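Right, a few of you asked what I've been doing with my eyebrows so here's a thread. Long one, get a tea.

Background first. I over-plucked for most of my teens and the tails never came back properly. I'm 40 now and I've been drawing them on every single morning for longer than some of you have been alive. I've got opinions!

Number one, and I can't say this loudly enough. Stop buying a pencil that matches your hair. Go a shade lighter. If you're dark, go a shade lighter and cooler. I wore a warm brown for years and in every photo from my cousin's wedding they look ginger. I have dark hair. They were GINGER.

The pencil I use now is the Detau one, the very thin one with the twisty end. Shade's called Ash 2. It snaps if you wind it out too far so only give it a tiny bit. I've gone through four of them and I broke the first two.

Short strokes. Shorter than that. You want to flick upwards at the front and then start leaning the strokes over as you get to the arch. At the tail they're nearly lying flat.

And leave the front alone till last. I do tail, arch, middle, then whatever's left on the pencil goes at the front with almost no pressure. If you start at the front you get the square block look (I call it the Lego brow, my sister calls it the Liam because of what she once did to Liam Ó Dálaigh for a school play, sorry Liam)
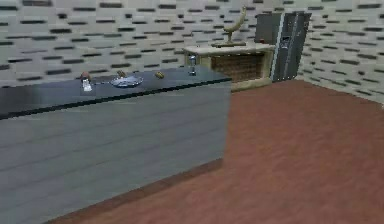 Then brush through with a clean spoolie. People skip this and it's the step that makes it look like hair. Old mascara wand is grand if you wash it properly — baby shampoo, rinse, leave it on a towel overnight.

Powder or pencil? Both, if you're oily. Pencil first, then a bit of matte eyeshadow pressed over the tail with a small angled brush. Mine used to be gone by lunch and with the powder on top they'll see me through to the bus home.

If you're dry you can skip the powder, it just sits there looking dusty.

Now gel. I was a soap brow person for ages. Bar of soap, spritz of water, brush it up, off you go. Lovely till it rains. I live in Trernmont, it's always raining, and I once had soap in my eye for the whole of a christening.

So I moved to a clear gel, and I've tried an embarrassing amount of them. The one I keep going back to is Gidano. Wipe nearly all of it off on the neck of the tube first or you'll get white flakes by teatime. Ask me how I know.

Brush up, wait a bit, then press the top hairs down flat with your finger. The waiting matters. If you press straight away you just move all your pencil onto your finger.

Tinting! I got 53 replies about tinting last time so here we go. I get mine done every five or six weeks by Bríd Ó Gríofa, who has the chair at the back of Duggan's. She's brilliant and she will tell you no if she thinks you're going too dark, which she has done to me twice.

Do the patch test. I know it's a pain going in two days early for a dab behind the ear. Do it anyway, even if you've had tint before, even if it was the same place. My friend didn't bother and her eyelids swelled up like two little buns.

I wouldn't tint at home myself. I did it once, in June, the day before a holiday, and got distracted by a phone call. There are 278 photos from that holiday and I'm wearing sunglasses in nearly all of them.

Tweezing. Daylight, by a window, normal mirror. Put the magnifying mirror in a drawer. You'll see hairs in that thing that no other human will ever see and you'll take the lot, and then you're me at sixteen.

Only pluck after you've drawn the shape on. Anything clearly outside the pencil can go. Anything you're not sure of stays for a week.

Growing them back is slow, sorry. I left mine completely alone for months and the arch filled in a good bit, the tails hardly at all. Castor oil did nothing for me except ruin a pillowcase, but my mam swears by it and she's got better brows than I have, so make of that what you will.

Oh and someone asked about fringes. If you've a heavy fringe, put the gel on and let it set before you bring the fringe down. Otherwise it all sticks together and you'll be peeling your hair off your face at the bus stop.

Lash stuff next time, I've a curler rant saved up. If you've found a pencil as thin as the Detau one that doesn't snap, please tell me, I'm on my last one!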